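Handouts > Writing and Publishing > Fiction for Young Readers

Search this site Go

Unit 5: Focalization in the Young Adult Novel

Focalization is the term for the position from which story events are perceived. It is separate from narration, the position from which they are told. In most current young adult fiction the two coincide: a teenage narrator tells the story in first person, often in present tense, and perceives everything in it. The unit deals with cases where they come apart.

Terms used in this unit

Internal focalization: perception is limited to one character at a time. The narrator may still be outside the story.
External focalization: the text reports what could be seen and heard, with no access to thought.
Zero focalization: the narrator knows more than any character. Common in school stories up to the First World War, less common in the young adult list today.
Slippage: an unplanned change of focalizer inside a scene.

Set texts are the Dolthorpe reader (sections A to C) and the Lilholm paperback anthology. The 1909 school story in section A is the main example of zero focalization and should be read before the seminar.

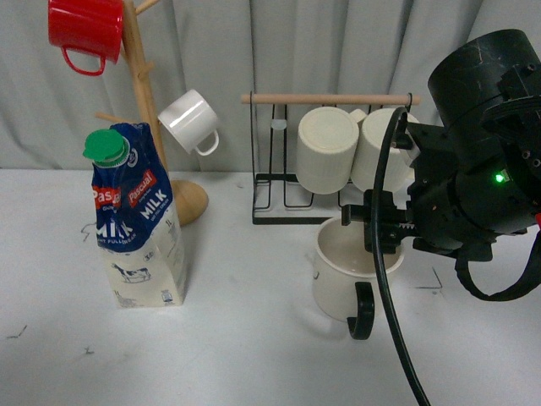
External focalization is harder to sustain than it looks, because ordinary nouns and verbs carry judgment. A kitchen passage in this mode has to be built from items such as a red mug hanging by its handle from a wooden mug tree, or a milk carton with a green screw cap. "The red mug hung above the white one" is external. "The red mug hung out of reach" is internal, since reach belongs to somebody. "The good mug" is also internal: it assigns value, and the reader will look for a character to attach the value to. A single adjective of this type is enough to move the focalizer, and in a short scene the move is rarely recovered.

Slippage is the most frequent fault in submitted work. It usually occurs at one of these points:

- the entry of a second character, where the text gives that character's reaction as fact
- a mirror or window, used to supply the focalizer's own appearance
- the last line of a chapter, where the narrator announces what the focalizer cannot know ("It would be the last time she saw the lake")

The third is sometimes deliberate. In a retrospective first-person novel the older narrator does know, and the line is consistent. In present tense it is a fault.

Dual focalization

Novels with two alternating focalizers normally mark the change with a chapter heading. The extract from the Voltov sequence on page 117 of the anthology does not. The change is marked by sentence length and by the choice of past or present tense. Students should note where they first become certain of the new focalizer and which word settles it. Answers differ, and the difference is worth discussing in terms of how much uncertainty a reader of thirteen or fourteen will accept.

Reading age has some bearing on this. Editors tend to ask for the focalizer to be fixed in the opening paragraph of each section. The request concerns orientation and should be kept apart from questions of vocabulary, which are covered in Unit 7.
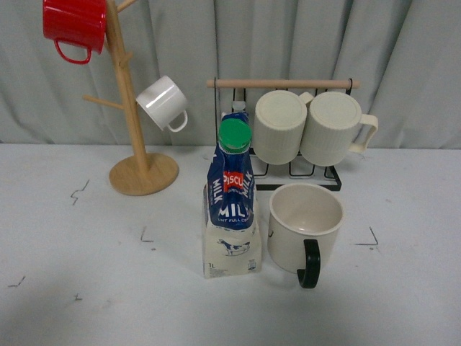 E. Prothero

Distance

Within internal focalization the distance between narrator and character can vary. Compare:

(a) She thought that the bus would be late.
(b) The bus would be late, she thought.
(c) The bus would be late. It was always late.

Version (c) is free indirect style. It keeps third person and past tense but takes its wording from the character. Long stretches of (c) in third person read much like first person, and a draft that uses nothing else could be converted with little loss. A draft that moves between (a) and (c) could not.

Exercise

Take a page of your own draft. Rewrite one scene from it in external focalization, 70 words maximum, no dialogue. Mark any word that a second reader might assign to a character. Bring both versions to the seminar with the original unmarked.

Reading for Unit 6: reader, section D.

Last updated: April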